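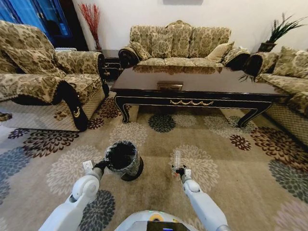
Tidying up in the sitting room: bin in the left gripper, bottle in the right.

Tasetti gripper pad kit, for Irer household robots
Sold in pairs, left and right. Fits both arms.
Updated 2025-11-01

If you have come to this page from our safety notice, welcome, and do please read to the end before you order, as you may well be owed a set free of charge. If you've simply worn your old pads smooth, welcome to you too (it happens to all of them sooner or later, and it's a ten-minute job to change them).

First, what went wrong. In June we began hearing from owners whose robot had let go of a bin halfway across the room. It was nearly always a bin, and nearly always the left arm, which does most of the rim gripping in the tidying routine. A rim with a bag folded over it is a slippery thing to hold, and the original pads were made of a rubber that hardens with use. Once hard, they slide on the plastic little by little, and the wrist sensor was too slow to notice. We had 51 reports in the end. Most were nothing worse than tea bags on the rug, but one lady had a full bin come down on her foot, and we were very sorry indeed to hear it.

Kanini Gachanja, who looks after repairs at our Makori workshop, spent a good part of the summer lifting the same bin over and over with old pads and new. The Tasetti pads are softer, with a ribbed face and a small lip at the tip that hooks under a rim. In her tests they held through 400 lifts with a bag fitted, and the old ones began to creep after 32.

Is my robot affected?
Look at the inside face of the pad. If it's smooth and has the name Zanard moulded near the screw, it is the old sort. Until the new ones are on, please switch off "Carry bins" in the app, and don't let the robot carry glass. Light plastic bottles and soft toys are fine. Keep children and pets off the carpet while it is working, and if something does start to slip, let it fall and press stop. Grabbing at it is how fingers get pinched.

What's in the packet
Two pads, four screws, a small key and a printed sheet with nice big drawings.

Fitting
Turn the robot off at the base and wait for the ring light to go out. Undo two screws on each pad, slide the old one off towards the tip, slide the new one on and tighten until snug. Then run "Check grip" from the app before you give it anything to hold.

Price: £22, postage included. Free to anyone with Zanard pads; just send us your serial number and Salim Kirui on the parts desk will pop a set in the post.

14 shares | 6 comments

© Irer Home Robots. Contact us | Returns | Back to top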